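Club d'endurance de Zotau
Rapport d'avancement du programme « Premières lignes de départ », à l'attention de la fondation Rekora
Rédigé par Temitope Igwe, coordination sportive

Période couverte : de janvier à fin avril

Le programme a démarré comme prévu en janvier, après la signature de la convention. Il s'adresse à des adultes débutants ou qui reprennent après plusieurs années d'arrêt, avec pour objectif la participation au triathlon de Pirnemell en septembre, en distance découverte ou en relais. Nous avions prévu 60 places. Elles ont toutes été attribuées avant la fin des inscriptions et une liste d'attente reste ouverte.

Encadrement

Les séances sont assurées par deux entraîneurs salariés du club. Le groupe se retrouve à la piscine le matin à 6 h 45 et au stade en début de soirée. La sortie à vélo part du parking du lac Ho et reste sur la rive est tant que les travaux de la route nord ne sont pas terminés. La fin du chantier est annoncée pour juin, ce qui nous oblige à garder un parcours plat au printemps. Le travail en côte est donc reporté à l'été.

Le créneau de piscine a été suspendu en février pour une panne de chauffage de l'eau. Pendant l'interruption, les nageurs ont suivi un travail de mobilité des épaules et de gainage dans la salle du club. La reprise s'est faite sur des distances courtes, avec des éducatifs de respiration. Le retard en natation n'est pas rattrapé pour les personnes qui avaient commencé sans savoir souffler dans l'eau. Nous leur proposons depuis avril un couloir séparé.
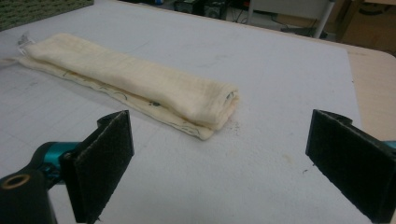
En course à pied, la progression est plus régulière. Les participants alternent marche et course, et la durée courue d'une traite augmente toutes les deux semaines. Les allures sont fixées à la sensation, sans montre obligatoire. Quelques douleurs au tibia et au tendon d'Achille ont été signalées en mars, au moment où nous avons ajouté une séance sur piste. Cette séance a été déplacée sur le chemin de halage et son volume réduit. Les personnes concernées ont été orientées vers leur médecin avant toute reprise.

Suivi de la fatigue

Chaque participant remplit une fiche hebdomadaire : sommeil, douleurs, envie de s'entraîner, séances faites ou manquées. Les fiches sont relues par l'entraîneur référent, qui allège la semaine suivante si besoin. Le retour des fiches est bon au printemps, moins bon pendant les vacances scolaires. Nous avons aussi placé une semaine légère à la fin de chaque cycle. Elle a été mal comprise au début, plusieurs personnes ayant remplacé les séances supprimées par des sorties à vélo de leur côté. Une réunion d'information a été organisée à ce sujet.

Budget

La première tranche de la subvention a servi à la location des lignes d'eau, à une partie des salaires et à l'achat de petit matériel (plaquettes, élastiques, casques de prêt). Sur les 2000 euros réservés au matériel, 1571 ont été dépensés. Le solde est gardé pour la location de combinaisons, dont le devis n'est pas encore validé.
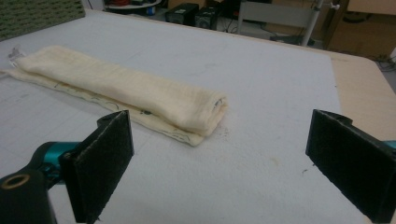

Que se passe-t-il si un participant ne peut pas prendre le départ à Pirnemell ?
Sa place est proposée à une personne de la liste d'attente jusqu'à la fin juin. Après cette date, il garde l'accès aux séances et peut rejoindre une équipe de relais sur la discipline de son choix. Les frais d'inscription à la course ne sont engagés par le club qu'en juillet.

Suite du programme

En mai, première séance en eau libre au lac Ho, si la température le permet, avec un bateau de sécurité prêté par la base nautique. En juin, enchaînements vélo et course à pied, puis reconnaissance du parcours de Pirnemell. Un second point d'étape vous sera adressé après la reconnaissance.

Deux décisions sont attendues de la fondation : l'accord sur le report du stage en côte, et la confirmation de la date de versement de la seconde tranche.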